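Home > Handheld capture > Accessories > Ivo floor kit

Ivo Floor Kit for shared capture rooms
Part no. IV-507
Supplied by Cimden

Overview

The Ivo floor kit is a set of markings, cable covers and printed rules for rooms where several operators record with hand-held grippers at the same time. It suits rooms that were not built for the purpose: workshops, former offices, mill buildings with few wall sockets. It does not replace a site risk assessment. It gives the person writing one a fixed layout to assess.

The kit works with any hand-held gripper that carries a camera and a fiducial panel, with or without a back-worn pack. It contains no electronics and needs no software.

What is in the box

Floor tape, yellow, 2 rolls
Floor tape, blue, 2 rolls
Cable cover, low profile, 6 lengths
Station cards, wipe-clean
Rule sheet, A3, wall mounting
Pack check card, with lanyard
Fixing strips and a spare end cap set

Cable covers join end to end. The end caps are not interchangeable with those of the older Itach covers, although the covers themselves will butt together if the lugs are trimmed.

Room layout

Mark stations before any equipment comes into the room. Each station is a yellow rectangle that takes in the table or desk and the standing area in front of it. The operator stays inside the rectangle while recording. Blue tape marks the walkway, which is kept clear of chairs, boxes and leads at all times.

Stations should not face each other across a walkway at less than two arm lengths. An operator wearing a pack is deeper from front to back than they expect to be, and most of the knocks reported to us happen when someone steps backwards or turns on the spot. Place the walkway to the side of the operator where the room allows it.

Where storage runs along a wall, leave enough depth for a person with a pack to stand at the shelf and for another to pass behind.
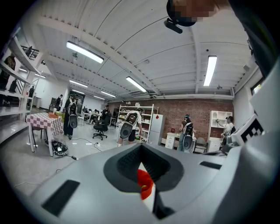
Shared capture room with several operators at work, seen from a hand-held gripper. Back-worn rigs in use; cables on the floor at left.

Cables and power

Power strips go under the table, against the wall or fixed to the table leg, and never in the standing area. Leads that have to cross open floor go under a cover. This includes thin data leads, which are harder to see on a pale floor than power leads and are just as able to catch a foot. Slack is coiled and strapped at the table end.

Do not run chargers and recording equipment from a strip that is itself plugged into another strip. If the room has too few sockets, reduce the number of stations until an electrician has been in.

Covers are rated for foot traffic and swivel chairs. They are not rated for pallet trucks.

Packs and grippers

The pack check card lists the points to look at before a pack is put on: straps, buckle, cable exit, mounting screws, and the clearance around anything that stands out from the back plate. A second person does the check at the back. The wearer does the front.

Grippers are put down on the table with the fiducial panel upright and unobstructed. Panels are wiped with a dry cloth only. A scratched or lifting panel is replaced before the next session, as a marker that reads badly at one angle tends to spoil a whole run before anyone looks at the data.

Nothing is left in the jaws or in the body opening between sessions.

People in view

A camera on a gripper points wherever the hand points, and in a shared room it will record other people. The rule sheet asks for four things:

Everyone entering the room has agreed in writing to being recorded.
Faces are blurred before files leave the site.
Screens and paperwork with personal details are kept out of the room.
Visitors wait outside the blue line until recording has stopped.

The wording can be changed to suit local policy. An editable copy is available on request.

Supervision

One person per session is named as floor lead. The floor lead does not record. Their tasks are to start and stop the session, keep the walkway open, and log any contact between people, packs or furniture, however slight. The log section is printed on the back of each station card.

The station card layout was drawn up by Mohit Jaiswal at Cimden and revised after a trial at the Chaturvedi workshop, where the first version proved too small to read from a standing position. The current card is larger and carries less text. Yogesh Dubey wrote the section on packs.

Specification

Tape width: 50 mm
Tape adhesive: removable from sealed concrete, vinyl and painted floors
Cover material: rubber, black with yellow edge
Cover capacity: power lead plus two data leads
Time to lay out a medium room: roughly 2 hours, two people
Storage: flat, away from direct heat

Tape should not be laid on carpet or on unsealed timber. On dusty brick or concrete floors, clean and seal first - the adhesive will otherwise lift at the corners within days.

Ordering

The kit is sold as a single item. Tape, covers and cards can be reordered separately under the same part number with the suffix T, C or S. The rule sheet is reviewed every October and the revised sheet is sent free of charge to registered sites. Orders received before 2 pm are packed the same day.

Related items

Ivo table clamp for power strips
Ivo pack stand, wall fixing
Replacement fiducial panels, white
Itach to Ivo cover adaptor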